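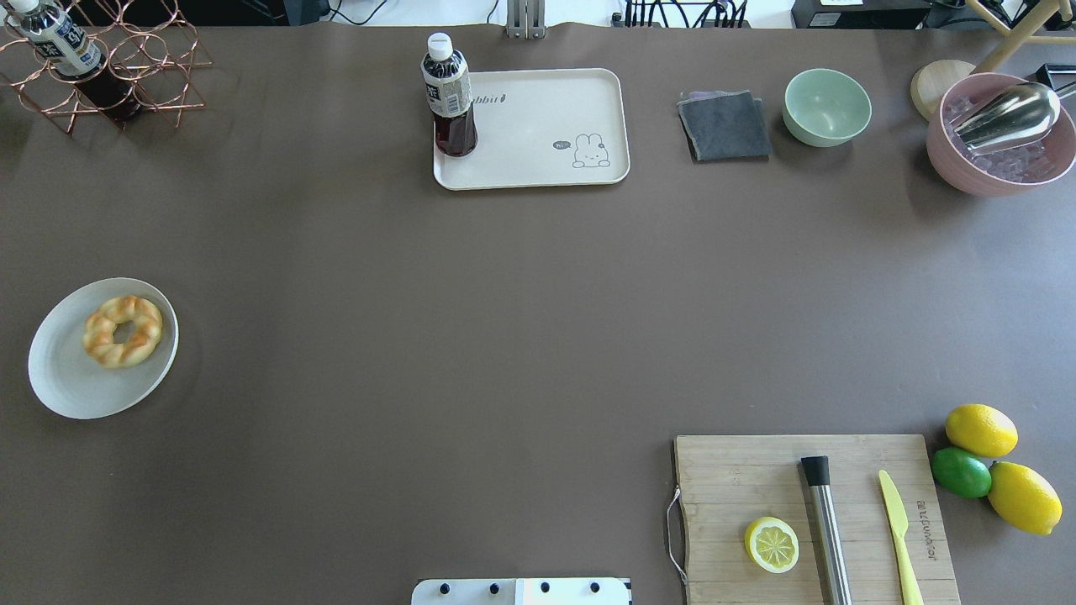

The test table at Vustico, set with tea, citrus and a ring-shaped bread.

Parallel grippers are sold on stroke, force and cycle life. Darren Gosling, who runs bench tests at Vustico, ranks all three below finger shape. His current comparison puts two sets of fingers, one from Stusia and one from Maes, through the same tabletop task list, 100 attempts per object.

The objects are ordinary and have to stay that way. A plastic tea bottle loads the fingers differently standing on a tray than tilted in a wire rack, where the loops limit the approach angle. Lemons and limes roll if one finger makes contact early. A steel muddler on a cutting board leaves little clearance underneath, and the fingertips must come within a few millimeters of the board to close on it.

Bread is the hardest item to score. A hard grip leaves a dent, and a light one lets the ring rotate between the pads. Gosling caps closing force at 20 newtons for baked goods and logs any visible mark as a failure, even when the transfer is completed.

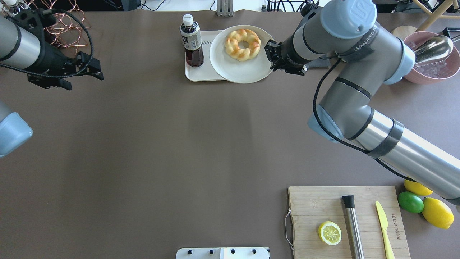
Approach direction accounts for much of the spread in the results. Coming in from the side, a finger has to clear the rim of the plate before it can reach the crust. Coming in from above, it can use the hole in the ring, with one finger inside and one outside. The Stusia fingers are narrow enough for either method. The Maes fingers are wider and hold bottles better, but they touched the plate often enough that Gosling dropped the side approach from their bread trials.

Control was kept constant. Both sets ran on a Destska controller with a 400-hertz loop, and the finger command was logged beside motor current. Current rises at contact, but on soft items the rise is slow and the threshold must be set by hand. Gosling keeps a separate value for each object.

The log stood at 1001 attempts on Fri 28 December, bread and bottles included. Wear on the pads has not been measured yet. That work starts in January, with the citrus trials repeated first on new pads and then on the used ones.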